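A visit to the folding room at Hostico, Mosholm

I had been promising Delphine Okafor for the better part of a year that I would come out to Mosholm and see what she and her colleagues were up to, and in February I finally ran out of excuses. The 69 bus takes you nearly to the door, though it goes by way of every housing estate on the east side first, and I arrived with cold feet and a bag of buns for the kitchen. The buns were well received. I mention them mostly because we ate them standing up in the corridor while Delphine told me that the robot I had come to see was switched off, and would stay switched off all day.

My heart sank a little, I'll admit! But it was one of the best visits I've made, because everyone had the fault on their minds and was glad to talk about it to someone new.

Warix is a two-armed machine meant to fold letters and leaflets for small print shops, the kind of place where a job is too short to set up the big folder and too long to enjoy doing by hand. It learns from people. Somebody sits at a desk with a marker band on each wrist, folds a sheet, smooths the crease, takes the next one, and the recordings go off to be turned into arm movements. The work goes on in a back room with cardboard up along the side of the desk, and it is very peaceful in there. You hear paper and the ventilation and that's about all.

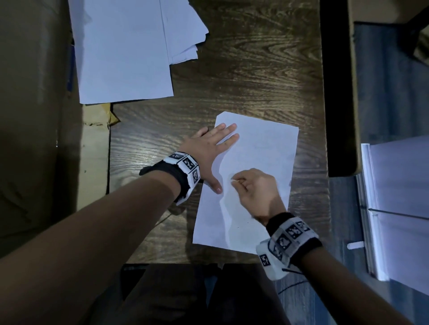

Both hands on the sheet, with the marker bands at the wrists.

Nikola Lis let me try on a pair of the bands. They are more comfortable than I expected, though you do become very aware of your cuffs, and of the cord, and after a few minutes I was folding like someone wearing a borrowed suit. Nikola says new people always slow down for the first half hour and those recordings get thrown away.

So, the fault. The week before my visit they had loaded a new batch, 69 recordings, all of them letter folds, and were running Warix through them at what they call walking speed. The first dozen went nicely. Then, on a long crease, the right arm stopped following the paper and pushed straight down. It kept pushing. The tabletop flexed, one gripper finger snapped at the base, and the piece flew out past the side panel and ended up under a radiator, where Bożena Kurek found it the next morning with a flashlight.

I asked how far down the arm had been trying to go, and the answer was 40 millimeters below the surface of the table, which made me wince. I have seen what a much smaller arm does to a coffee mug.

Why would a recording of a person folding paper tell a robot to go through a table? Bożena had spent three days on this and took me through it at her own screen, very patiently, twice. When you smooth a crease your hand goes fast, far faster than it does at any other point in the job. The marker squares on that wrist smear in the camera picture and can't be read. The software knows this can happen, so it fills the gap by guessing where the wrist was heading. For a short gap the guess is fine. But the limit on how long it may go on guessing had been set to 300 milliseconds on the old recorder, an earlier rig they call Piątek, and when everything was moved over to the new one the limit didn't come along. A wrist that was moving slightly downward when it vanished just carried on downward, until the markers came back.

She has since been through the batch by hand. Tasks with slow wrists, such as marking a sheet with a pen, gave her no trouble at all.

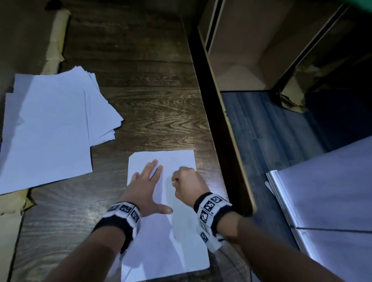

Pen to paper, left hand holding the sheet steady.

Now, that explains the bad path, and I would have been satisfied with it, but Sigrun Rønning was not. Sigrun looks after safety for the whole building and came in partway through with her coat still on. Her view (and I think she's right) is that a bad path is an ordinary thing. Recordings will have mistakes in them forever. What bothered her was that the arm should have felt the table and given up, and it didn't. There is a force limit on both wrists of the machine. On the day it was set high, for a heavier cardboard job done earlier, and the setting had stayed where it was through a restart. Nothing on the screen showed it. You had to open a menu, then another menu, and scroll.

And the gate was open. Walking speed allows for that, under their own rules, so that someone can reach in and straighten the stack. Mingxuan Yan had been doing exactly that about a minute earlier. He told me this himself over lunch, quite calmly, buttering bread, and then was quiet for a bit.
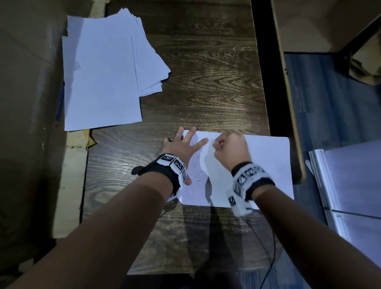 They have changed a good many things already, and Delphine was careful to say which ones were done and which were only written down. The guessing limit is back, and shorter than before. Any path that dips below the table height is now refused before it ever reaches the arms, a check so simple that Bożena was rather cross with herself for not having had it all along. The force setting drops to its lowest value at every start and has to be raised by hand, with a big yellow number in the corner of the screen. New gripper fingers are on order, and there will be a clear shield across the front at hand height. The shield is one of the things only written down. It has to be hinged for the paper stack and they are still arguing about which way it should open.

Recording carries on in the meantime, with people being asked to rub their creases more slowly. This is the one change I wasn't sure about. I tried it, and a crease rubbed slowly just isn't as crisp. I had to go over mine again and it still sprang up a little. If Warix learns from careful, slow hands, doesn't it end up making soft folds? 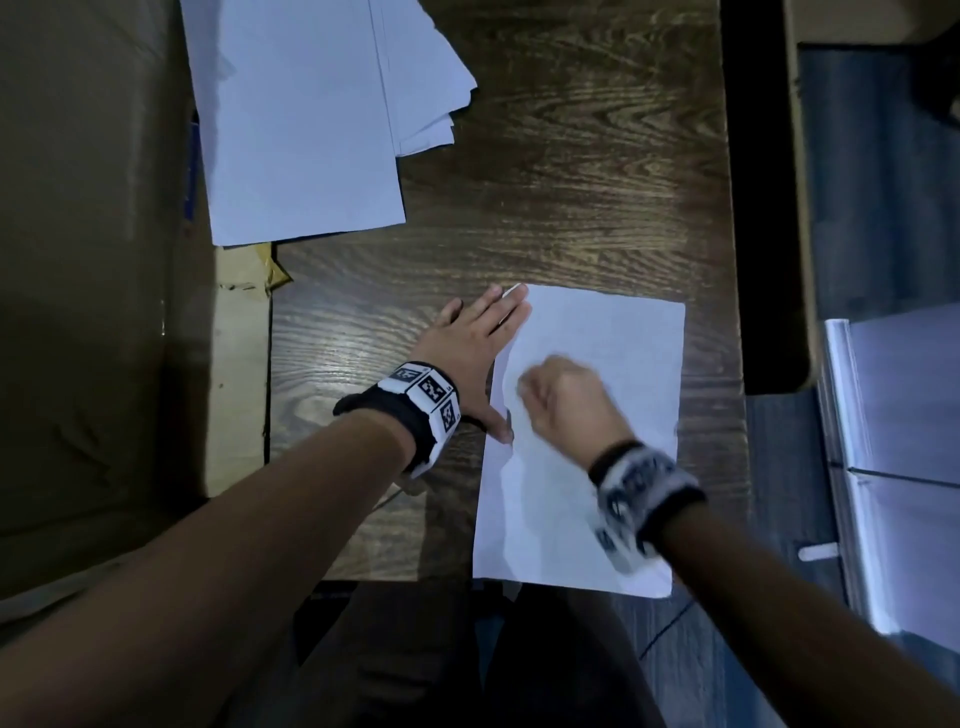 Mingxuan thought I was worrying about the wrong end of it: the machine can press as slowly as it likes and still press evenly, he said, and he would take a soft fold over another finger under the radiator. Bożena wants to keep the fast rubbing and put in a second camera with a shorter exposure. They went back and forth on it through the coffee and most of the way down the stairs, and as far as I could tell they hadn't settled it when I put my coat on.

Delphine walked me to the stop and we missed one bus talking. I've asked to come back once the shield is fitted and Warix is running again, and she says I'm welcome so long as I bring the same buns, the ones with cardamom. If anyone else from our group would like to come along, let me know and I'll ask how many they can fit in the room. Wear something with short sleeves if you want to try the bands.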